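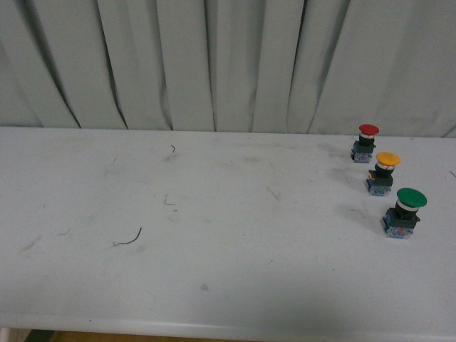 Iraís Bautista
Building envelope and insulation consultant, Undosia

Okay, a long one tonight. I spent most of October in attics and basements, and I keep having the same conversation with homeowners about air sealing, so I'm going to put it all in one place and then I can just send people the link.

The question is always some version of "how much insulation should I add?" I love that question, I really do, it pays my bills. But before we talk about inches I want to know where the air is moving, and most folks look a little let down when I say that.

Think of a wool sweater on a windy day. Lovely and thick, and the wind goes right through it. Fiberglass and cellulose work a lot like that sweater. They slow heat down nicely as long as the air inside them stays put.

So the first thing I look for in an attic is dirty insulation. If you have pink or yellow batts and there are gray or black streaks in them, air has very likely been passing through and leaving its dust behind, the way it does on a furnace filter. Pull that batt up gently (mask on, please!) and look at what's underneath.

Nine times in ten it's a gap where a wire or a pipe comes up through the top plate. Or a bathroom fan housing. Or, my old favorite, a chase next to the chimney that goes all the way down to the basement with a piece of batt stuffed in the top.

The house that got me going on this was a story-and-a-half on the Jerkgate side of town, built in 1950-something and added onto twice. The owners had paid for blown cellulose two winters back and still had an upstairs bedroom that sat at 63 with the thermostat set to 68.

They were sure the installer had shorted them. I measured, and the depth was fine! Good even coverage, baffles in at the eaves, a tidy job. But behind the knee walls the floor joists ran straight through, wide open, and cold air was blowing right under the bedroom floor.
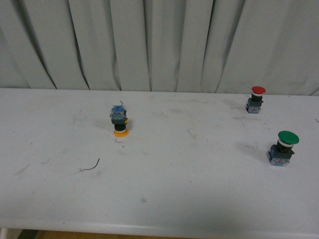
Push-button switches on the table.

Crisóforo Barrera came out with me and we blocked those joist bays. He cuts rigid foam to fit each bay, a little small on purpose, and then runs canned foam around the whole edge. I used to cut mine tight and fight every single one into place. His way is quicker and my knuckles are much happier.

Two days of work for the two of us, and I'll admit part of the second day was spent looking for my good utility knife, which was in my coat.

Somebody asked me last week whether you can do this yourself. A lot of it, yes. Top plates, wire holes, plumbing holes, the attic hatch - a patient person with a headlamp and a few cans of foam can get through those over a weekend. Lay boards across the joists so you have somewhere to kneel. Drywall will not hold you.

What I'd leave to someone with training: anything touching a chimney or a flue. You can't use regular foam there. It wants sheet metal and high-temperature sealant, and your local code will have a clearance you need to keep. Same with old recessed lights. Find out what rating they have before you put anything over them.

And if you have a furnace or water heater that draws its air from the house, please get the combustion safety checked after you tighten things up. I bring this up at every visit and I'm sure my regulars are tired of hearing it.
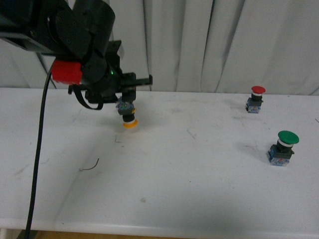
On the attic hatch, because I skipped past it: most of the ones I see are a bare square of plywood sitting on trim. Glue rigid foam to the back, put weatherstripping on the ledge, and add a pair of hook-and-eye latches so it pulls down snug. I've spent under 50 dollars on every one I've done.

Pull-down stairs are harder. You can buy a zippered tent or build a foam box that sits over the opening. I like the box. It's homely, but you can lift it off with one hand if you keep it light.

Vapor barriers I'm going to save for another evening, since that depends so much on where you live and what's already in your walls. The Nunden folks have been asking me about crawl spaces too, so that's on the list, and I haven't forgotten the Mamo duplex with the ice along the gutters.

If you're planning to have insulation blown in this winter, ask the contractor what air sealing is included and get it in writing, line by line. "We'll foam the big stuff" can mean nearly anything.

Send me your attic photos if you want a second pair of eyes on them. Streaky batts especially, I never get tired of those.

24 November 2024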